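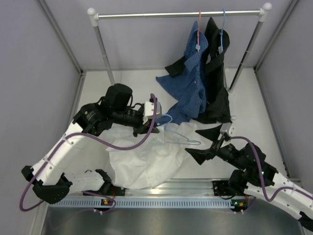 Two arms and a white garment on the work surface, with the clothes rack behind.

Buy the arms, wait on the service

By Meifang Yao
November 23, 2022

The Rusmont bench kit is sold two ways. You can buy the hardware and program it yourself, or you can pay Orkenitz a monthly fee to set it up, teach it your jobs and keep it running. I run the back room of a clothing resale shop in Sudville, and I tried both in August. My view is that the first is fair value for a certain kind of buyer and the second is not ready to be sold to shops like mine.

The job I care about is hanging. Clothes come in folded or balled up in bags. Each piece has to go on a hanger and then on a rack before it can be steamed, priced and put out. It is dull work and it takes up more hours than anything else we do. When Orkenitz says its service covers "garment handling," hanging is what a shop owner hears.

To hang a shirt, you find the collar, hold it open, slide one side of the hanger in, then the other, and lift the whole thing without letting it slip. Most people do this without looking. For two arms with two-finger grippers, every part of it is hard. Cloth does not keep its shape. A white shirt on a white surface gives the cameras little to work with, and a thin one creases differently each time it is put down. Hangers are narrow and they turn when you grab them near the hook.

I accept all that. I did not expect a machine to be as quick as the person who has worked beside me for years. What I wanted was a plain statement of what it could do, and the sales sheet does not give one. It says the service will handle "most common garments." I asked which garments. The reply, after 7 days, was that it depends on the training sessions I book. Those sessions are billed separately.

So I made my own list. I pulled 30 pieces from the intake bags, leaving out anything with sequins or a broken zipper, and ran them through after the included setup was done. Button shirts with a firm collar went best. Plain T-shirts were mixed. Anything with a wide neck slid off the hanger on the way to the rack, and the arms carried on as if it were still there. That last part bothered me more than the drops. A new hire drops things too, but a new hire picks them up.

The hardware is a different story. The arms are solid and they go back to the same spot every time you ask them to. The wiring is out where you can get at it. I would rather have that than a neat cover I need a special tool to open, although I did have to keep an eye on the cable slack when the arms reached across each other. The manual is short and mostly correct. My nephew had one arm moving the first evening and both by the next.

If you have someone like him around, or you teach a class, or you have a small workshop with a job that uses stiff parts, I think the kit on its own is worth the money. Boxes, trays and bottles all behave. You will not be paying anyone to tell you what "common" means.

The service is where I would hold off. Boutros, the only other firm that quoted me, charges more up front but writes the jobs into the contract, with a count of tries and a count of successes for each one. If the numbers are missed, the fee drops. I have not used Boutros and can't say how well its system works. I can say that its paper is one I could sign, and that Orkenitz could offer the same terms tomorrow if it believed in its own sheet.

I have heard the argument that early customers should be patient, that the software gets better with use and that shops like mine are helping it along. That may be true. Then the price should show it. When I let a student work here to learn the trade, I don't send her a bill for each lesson and call it a finished service.

Orkenitz should publish a list of garments, with results, and update it each time the software changes. It should say in writing who pays when a piece is torn. It should also put the training sessions in the monthly fee, at least for the first 2 jobs a customer asks for.

Until then we are hanging by hand. I kept the hardware quote, and I may still go back to Rusmont for a kit to pack the shipping boxes.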